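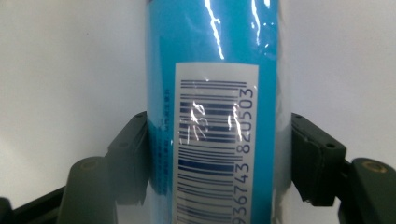 How software reads stripes

A barcode is a row of dark bars and light gaps. The program measures the width of each one and turns the widths into digits.

Shiny film makes this harder. A white glare streak can cover part of a bar. The Skineo reader checks 400 thin lines across the code. If one line hits glare, it tries the next.

The code may also be sideways, like the one on this blue container. The program first finds which way the bars run, then turns its lines to cross them.

Text by Mafalda Louro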